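Subject: Re: [Reltport] White counter, carpet or bare floor under it?

My corner as it looks now, white counter on grey carpet:

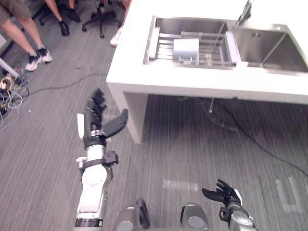 Original message, 16 Oct 2026:

> We just signed for unit 17 at Reltport and I'm after a long white
> counter for the front. Did you put yours straight on the carpet, or
> cut the carpet out first? And is it boxed in underneath or open? The
> Mernska place wants 1275 for theirs and I nearly choked.

Straight on the carpet, and I'd do it that way again! Mine is open underneath, with a white side panel that goes right down to the floor on the left and a nice thick front edge. I love the open part (the vacuum goes straight in, and so do my feet when I pull up a stool).

Do get the streaky kind of grey carpet if they give you a choice. Plain grey shows every crumb, and I eat lunch at that counter most days. Oh, and go easy with white tape on the carpet. I've still got bits of it down, one piece looks like a U, and I keep meaning to peel it all up.

1275 is steep. I got mine from Jatadero and paid 84 for delivery, plus it took six weeks to show up, so order early. Rondonuwu had a shorter one if your front wall is narrow. Measure the doorway first!

Holler if you want to come by and try the height.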